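Keeping Bread, Rolls and Packed Lunches Fresh Through the Warm Months

Updated 2024-05-31 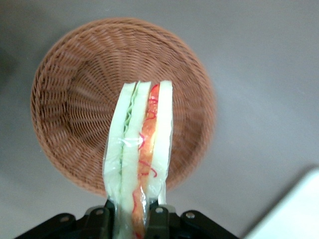

Bread goes stale fastest in the refrigerator. The starch firms up at refrigerator temperature much quicker than it does on the counter, so a loaf you plan to eat within three days should stay out, cut side down on a board or in a paper bag. After that, slice what is left and freeze it. Filled sandwiches are a different matter, and anything with meat, egg, cheese or mayonnaise belongs in the cold. Clear plastic wrap, as on the triangular sandwich over the wicker basket, lets you see the layers and tell one filling from another without opening anything. Wrap snugly and press the plastic against the cut side, which dries out first.

Wrapping and cutting

Cut sandwiches with a serrated knife and light pressure. A dull knife squeezes the filling out the back. If you cut before wrapping, put the two halves back together and wrap them as one piece, then separate them at lunch. Tomato and cucumber slices should sit on a paper towel for a few minutes before they go in. Spread butter or soft cheese right to the crust on both slices, and wet fillings will take much longer to soak through.

Lettuce goes in last, dry.

Freezing

Most plain sandwiches freeze well for a couple of weeks. Sliced turkey, ham, roast beef, peanut butter and hard cheese are all fine. Leave out lettuce, tomato, boiled egg and mayonnaise. Wrap each one, put the lot in a freezer bag and push the air out. Thaw overnight in the refrigerator.

For rolls, freeze the same day you buy them. From frozen they need ten minutes in a 300 degree oven, on the rack, no foil. A sprinkle of water on the crust helps if they look dry.

Baskets and bread boxes

A shallow round basket is good for serving and poor for storage. Air gets in all around and the bread dries by evening. Line it with a cotton napkin, fold the corners over the rolls, and put out only what will be eaten at that meal.

Crumbs work down into a tight weave. Turn the basket over, tap the bottom, then go around the coils with a dry pastry brush or an old soft toothbrush. For anything sticky, use a cloth wrung out in warm water with a drop of dish soap, and dry the basket upside down on a rack, out of direct sun. Don't soak it. I left one in the sink once and the base never sat flat again.

We use a Drisano bread box, the tin kind with a roll front. It holds one large loaf and a bag of rolls. Wipe it out weekly with white vinegar on a cloth — more often from June on, when mold starts quickly. Let it dry with the door open before the bread goes back.

Lunches away from home

Perishable food should not sit out for more than two hours, or one hour if it's above 90 degrees. Put one ice pack under the food and one on top. A frozen bottle of water does the same job and can be drunk later.

Pack the heavy things at the bottom and keep fruit away from bread. A banana will flavor everything in a closed bag.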